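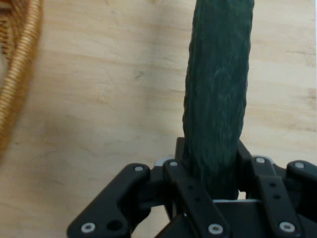 Petrică Nedelcu 留言:照着你上回写的挂了白布,灯也亮了,等到半夜就来了几只小飞虫,大蛾子一只没有。是布不对还是灯不对?隔壁院子什么都没弄,墙上倒趴着一只天蛾,气死我了。

问这个的不止一个人,干脆重写一遍,把上回漏掉的都补上。写得急,将就看。

先回答布和灯。多半都没错,错在地方。隔壁那面墙比你的布显眼,墙上要是还有盏门灯,你就更没戏了。先去跟邻居商量关灯,关不了就换个朝向,让布背对那盏灯。

下面从头来。

一、挑晚上

闷、阴、没风,最好。白天热过,傍晚云盖住了,空气有点黏,这种晚上闭着眼都有收获。

满月别去。月亮一亮,布就不值钱了。非去不可就等月亮落山,或者找山坡背阴那一面。

毛毛雨可以,大雨不行,灯泡淋了会炸。风大也不行,布鼓得像帆,蛾子落不住。

冷天不是完全没有。四月里在 Telthorpe 试过一晚,冻得手都伸不直,还是来了几只尺蛾,慢吞吞的,特别好拍。不过新手别从冷天开始,容易灰心。

二、挑地方

林子边上,比林子里面强。里面树叶挡光,照不出多远。林缘、溪边、荒了的果园、杂草长疯的田埂,都行。

草坪不行。修得太干净,幼虫没东西吃,成虫自然少。自家院子如果只有草坪,去角落里找那片没割的。

路灯,车灯,便利店招牌,全是对手。站到要挂布的位置转一圈,眼睛里看得到的亮点越少越好。

Skalville 那个老采石场是我用得最多的点,三面石壁,光散不出去,路也好走。石壁上本身也会落蛾子,等于白送一块布。去之前跟管门的打声招呼,半夜石壁那边亮着光,路过的人会报警。真报过。

三、东西

白床单一条。旧的就好,棉的,别用滑溜溜的料子,蛾子抓不住。不要带花。也不要用洗衣液洗得香喷喷的,清水过一下就行。

绳子,夹子,夹子多带,永远不够。

灯。有市电就用市电,没有就用充电的紫外灯加移动电源。普通暖黄灯泡能用,就是慢,来的种类少。纯紫外的话在旁边加一盏小白灯,方便自己看,不然眼睛累。

护目镜,用紫外灯必须戴。别嫌丑。盯着灯看一晚上第二天眼睛像进了沙子,我有教训。

头灯,带红光那种。找东西开红光,别开白光乱扫,一扫布上飞走一半。

透明小盒子几个,盖子扎好孔。软毛笔一支。本子和铅笔,别用圆珠笔,潮了写不出来。

长袖长裤,帽子。耳朵要盖住,这条不开玩笑,小甲虫钻耳朵里的滋味谁试谁知道。

热水。吃的。椅子。这三样上回没写,结果有人站了一夜。

四、挂布

天没黑透就挂好,摸黑打结会骂人。

两棵树之间拉一根绳,齐头高,床单搭上去夹牢。下边别悬空,拖一截在地上,往灯的方向铺开,用石头压住。很多蛾子不往布上落,噼里啪啦掉在下面草里,没有这截地布你根本找不到,还容易踩死。

布要绷,但别绷死。有点褶子反而好,小的喜欢躲褶子里。

灯挂布前面,离布一臂,高度在布的中间偏上。灯贴着布不行,会烫,棉布烤久了发黄,我那条就有一个圈。

电线接头垫高,套塑料袋,袋口朝下。开口朝上等于接水。

Su 的办法跟我不一样,她把布围成一个筒,灯放在中间,四面都能落。好处是不挑方向,坏处是你得绕着走,脚下全是虫。地方宽敞可以试,院子小就算了。

五、点灯之后

别一直守在布跟前。人影晃来晃去,虫不落。退开坐着,隔一会儿再去看。

头一个小时来的多半是小东西,蚊子、摇蚊、石蛾、小甲虫。别急着收。Petrică 你说等到半夜,其实有些大的就是后半夜才肯动,天蛾里有的傍晚来一阵,然后整段没影,凌晨再来。大蚕蛾更晚。困就设个闹钟,灯开着人去睡,电线一定先检查好。

也别光看布。布后面,树干上,椅子腿,你自己的背上,都翻一翻。我见过最大的一只是趴在保温杯上的。灯照得到的草叶背面要一片一片翻过去看,慢一点。

有时候会来胡蜂。不要拍打,不要挥手,退开,把灯关掉等一阵,它自己走。对蜂过敏的人别一个人出来弄这个。

青蛙和蟾蜍会蹲在地布边上吃自助餐。看见就轻轻挪远一点,一会儿又会回来,再挪。蝙蝠不用管,管不了。

六、怎么拍

落定的再拍。刚来的翅膀还在抖,等它收好。

从正上方来一张,把翅膀花纹拍全;侧面再来一张,看脸和触角。尺蛾最好能拍到翅膀反面,鉴定有时候就差这一张。旁边放把小尺子,或者一枚硬币,省得以后猜大小。

闪光灯蒙一层白纸巾,不然翅膀上的鳞粉反光,白花花一片。手机也能拍,别用数码变焦,走近点。

布上拍出来太白太灰,想要好看就用毛笔轻轻引到树皮上在拍。让它自己走上笔,不要捏,不要拨翅膀。掉了粉不会长回来的。

七、记录

拍完就记,别想着明天补,明天全忘。

要记的就这些:地点,几点开灯几点关灯,天气,灯的种类,每种几只。数量实在多就写多,别瞎编一个数。

我用 Skasia 的那张空白表,打印出来夹板子上。表上有一栏“首只时间”,很多人空着,其实挺有用,几年下来能看出谁在提前。

给你们一个底,免得期望太高。采石场最好的一晚,布上布下加石壁,一共164只,里面认得出来的种大概70个,剩下的到现在还躺在文件夹里叫“灰的”“灰的小”“又是灰的”。最差的一晚8只,同一个地方,同一盏灯,就因为起风了。所以一晚上没东西不说明什么,同一个点至少去3次再下结论。

八、认名字

先认大类,别上来就查种。停着的时候翅膀平摊贴住,多数是尺蛾。翅膀叠成屋顶样子,身体粗,先往夜蛾那边翻。翅膀窄长,像架飞机,天蛾。毛茸茸、前腿往前伸,可能是舟蛾或者毒蛾,毒蛾别上手,毛扎人会痒好几天。

图鉴选本地的,种少一点没关系。拿一本全国大图鉴翻,每种都像,越翻越糊涂。

认不出写到科就停。写到科不丢人,硬写一个种才麻烦,后面的人要替你改。

还有翅膀磨秃了的,花纹都没了,放弃吧,专家也放弃。

九、收工

这步最多人偷懒。

先关灯,别先收布。关了灯等一会儿,能飞的自己飞走。然后打红光,把布上剩下的一只一只引到草丛里,灌木叶子下面,有遮挡的地方。就那么扔在空地上,天一亮鸟全来了。鸟很聪明,连着几晚在一个地方点灯,它们天刚亮就蹲在绳子上等开饭。所以同一个点别连着弄,隔些日子再来。

布要里外抖,朝草丛抖。褶子和夹子缝里都看一眼。不看的话回家客厅里开灯就知道了。

盒子里的全放掉,在哪抓的在那放。盒子检查两遍。

地布下面也掀开看,步甲喜欢钻进去,别一卷带走。

十、没有灯怎么办

抹糖水。红糖加黑啤酒,小火熬稠,放凉了再搁一点熟烂的香蕉。傍晚刷在树干上,齐胸高,刷一条巴掌宽的。天黑以后打红光去看。有些夜蛾不怎么理灯,就吃这一套。

别刷太多,流到树根全是蚂蚁。也别刷在人家行道树上。熬的时侯开窗,味道很冲,锅马上泡水,粘住了要铲半天。

再省事一点的,早上出门去看厕所外墙、公交站、加油站的灯底下。夜里落的蛾子好多还没走。Telthorpe 车站那个候车棚,我等车的工夫经常能拍到几种,要赶在打扫之前。

回到 Petrică 的问题。先把门灯解决,布换到杂草那一侧,铺上地布,挑个闷的阴天,后半夜起来看一次。还是没有就抹糖水试试。隔壁墙上那只,停的时候后翅有没有露出来一点颜色?有照片的话传上来,正面侧面都要,光说“一只天蛾”我认不了。

灯的瓦数有人问,下次单写,电源那块太长了塞不进来。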